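Course 428, Unit 2: Care and Storage of Drinkware

Instructor of record: Mahlet Hadgu. Practical sessions: Hagos Ayele. 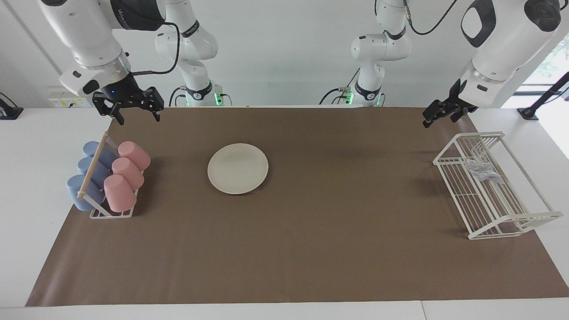 *Figure 1. Cup rack with blue and pink plastic cups laid in two rows; dish rack at right.*

## 2.1 Scope

This unit covers the handling of cups and tumblers from the time they leave the wash area until they are returned to the serving shelf. Plates, bowls, and flatware are treated in Unit 3. Students are expected to have read the Mersha kitchen rules and to have signed the hygiene sheet before attending the practical session.

## 2.2 Terms used in this unit

**Cup rack.** An open rack made to hold cups in set places. The rack in Figure 1 is white wire and stands at the left end of a brown paper mat.

**Dish rack.** A general rack for mixed items. Cups may be placed in a dish rack for a short time during busy service, but they are to be moved to a cup rack before the shift ends.

**Row.** A line of cups running from the back of the rack to the front. The row toward the outside of the work area is called the outer row, and the other is the inner row.

**Divider.** Any bar or rod that keeps two rows apart. A light wooden dowel serves in Figure 1, where it lies diagonally across the top of the rack.

## 2.3 Sorting

Cups are sorted before they are racked. At the Pastach dining hall, color shows which counter a cup belongs to: blue cups go to the water counter and pink cups to the juice counter. The two are never mixed within a row. In Figure 1 the three pale blue cups form the outer row and the three pale pink cups form the inner row.

A cup with a crack, a rough rim, or a stain that remains after a second wash is set aside in the reject bin and entered on the loss sheet. Students should not return a doubtful cup to the rack for someone else to judge.

## 2.4 Position of the cups

Three positions are in common use.

1. *Upright.* Used only on the serving shelf, shortly before meals.
2. *Inverted.* Used on slotted shelves with free air below the rim.
3. *On the side.* Used in the wire cup rack, as in Figure 1.

Cups laid on their sides take up more of the counter than inverted cups, but each one can be lifted without disturbing the rest. Fill each row from the back to the front. Hold the cup by the lower half of the body and keep fingers away from the rim.

Check the front of the rack when a row is full. The nearest blue cup in Figure 1 reaches slightly past the front end of the rack. A cup in this position should be eased back before the rack is carried, as it is the first to catch on a sleeve or a door frame.

## 2.5 The work surface

A paper mat is laid on the table before any rack is set down. It takes up drips and marks the limits of the work area. Replace the mat when it is torn or soaked through, and at the close of each session in any case. Racks are to stand fully on the mat, with open space between the cup rack and the dish rack for handling.

## 2.6 Drying times

Allow some 13 minutes for plastic cups in the teaching kitchen at Brarkesau. Plastic holds less heat than glass or china and is slower to dry after a hot rinse. Cups are not to be dried with a cloth unless the instructor directs it. In February, when the windows are kept closed, the wall fan is to be left running.

## 2.7 Practical task

Students work in pairs. Each pair receives a mixed tray of cups, one cup rack, and one mat. Sort the cups, load the rack, carry it to the far counter, and unload it to the shelf. Abenezer Tufa will check the rack before it is moved. Written notes of no more than 200 words are due at the start of the next session and should state the order of work and any cup rejected.

## 2.8 Reading

- Bjartur Brøndum, *Racks and Shelves in the Small Kitchen*, chapter on drinkware
- Manikandan Sundaram, course reader, section on plastics
- Ero storage guide, copy held at the front desk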